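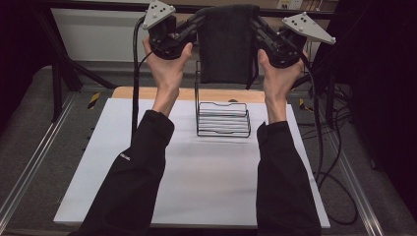

Unit 2: Hanging and folding small cloths

Small household cloths are handled in this unit by the upper corners only. A cloth taken at one corner hangs to a point and has to be opened out before it can be folded; a cloth taken at both upper corners falls into a rough rectangle under its own weight. The dark charcoal cloth held over the black wire rack hangs in this way, with soft vertical folds between the two grip points and a lower hem that is slightly ragged. An uneven hem of this kind should not be used as the reference edge. Take the upper edge as the reference and let the hem fall where it will.

2.1 Tension

Vertical folds mean that the corners are closer together than the cloth is wide. Move them apart until the folds open, then stop. Further pulling lifts the middle of the hem and bows the sides inwards. Knitted cloths stretch before they bow, so the limit is harder to see.

2.2 Placing over a rail

Bring the cloth above the rail with the hem clear of it. Move it forward by half its length, keeping the upper edge level, and lower. If the two sides differ by more than 15 mm, lift and repeat. Do not correct by dragging, as thin wire catches loose threads.

2.3 Folding on a flat surface

Lower the hem first and lay the cloth down away from you. Smooth from the middle outwards. Fold the upper edge to the hem, then side to side. Any raggedness is kept inside the second fold.

2.4 Practice cloths

The Wornero cloths (200 g per square metre) are to be used for 2.2. The Tinden cloths are lighter and cling when dry; keep them for 2.3. Return both to the Pimentel drawer unit, folded.

Exercise: complete 33 placements and record the side difference for each in mm. Bring the sheet to the May session.

Comments (3)

Is the 15 mm measured at the corners or at the middle of the hem?

Corners. The middle varies too much on the older cloths.

The Muko rack at home has thicker rails and I get much smaller differences on it. Worth noting on the sheet?

Contact the course office | © 2019 Household Textiles Course | Back to top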